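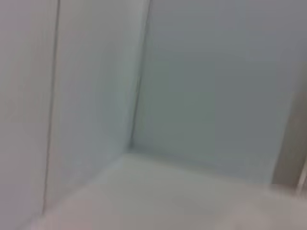 Cladmont Workroom: Surfaces and Small Parts

The Cladmont workroom is laid out for handling small flat parts. Surfaces are plain and light in color so that a dark part is easy to find. The October refit took 10 days and replaced the old shelving.

Corners and panels

Upright panels are pale or gray and carry no trim at the joints. Inside corners are wiped along the seam, top to bottom, once per shift. Panel stock came from Klinhom. Gap tolerance at the seams is 7 mm at floor level and less at table height.

Tabletop and tray work

The tabletop is white. Flat parts are lifted clear of it before they are turned, which keeps marks off the surface. Part list Festum 31 covers the shallow pieces with a raised rim.

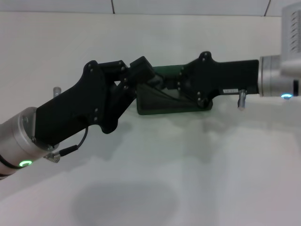 Dark green piece with a lighter rim, held tilted above the white tabletop by two black grippers.

Rims are checked on both long sides. Pieces with a chipped corner go back to Gonenel with the next return crate. Current stock is 3,000 pieces, stored flat and sorted by rim height.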